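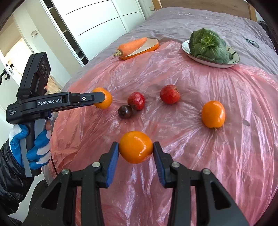

4. Recording a pick-and-place set with the handheld grippers

Read this section before your first recording session with the Ponville club kit. It assumes you have charged both grippers and paired them with the Clunda logger as described in section 3.

Setting up the work surface

1. Choose a flat surface you can reach across without leaning. A table or a made bed will do.
2. Spread the plastic sheet over the pick area. Creases are fine and do not need to be smoothed out.
3. Set the plates at the far end and the loose fruit nearer to you.
4. Leave a hand's width between items wherever you can. Items that touch are harder to grip and should go into a set of their own.
5. Run the cables off to the side.

CAUTION: Keep cables away from the finger linkages. A cable caught in a linkage can pull the connector out of the grip.

Recording

6. Put on the knit work gloves. Hold one gripper in each hand with the camera facing the pick area.
7. Press and hold the logger button until it beeps 2 times.
8. Close the fingers on the item so that the pads meet it on opposite sides. Stop squeezing when the item no longer slips.
9. Lift it clear of the sheet, move it to its plate and open the fingers slowly.
10. Repeat with the other hand. Both hands may hold an item at the same time, but move only one at a time unless your task card says "dual."
11. Press the button once to end the take.

Note: A take stops by itself after 125 seconds. If you were in the middle of a lift, mark the take as partial on the log sheet.

Note: Soft fruit bruises after repeated handling. Swap it out when the skin splits, and wipe the pads before going on.

Saving your takes

12. Connect the logger to the club laptop and open Sowa.
13. Copy the takes into your team folder. Do not rename them - the Arkow training script reads the original names.
14. Check the free space shown at the bottom of the window. Below 3000 MB, move older takes to the shared drive first.

If Sowa shows error 3093, the clocks on the two grippers do not match. Turn both off, pair them again and repeat the last take.

Last updated: July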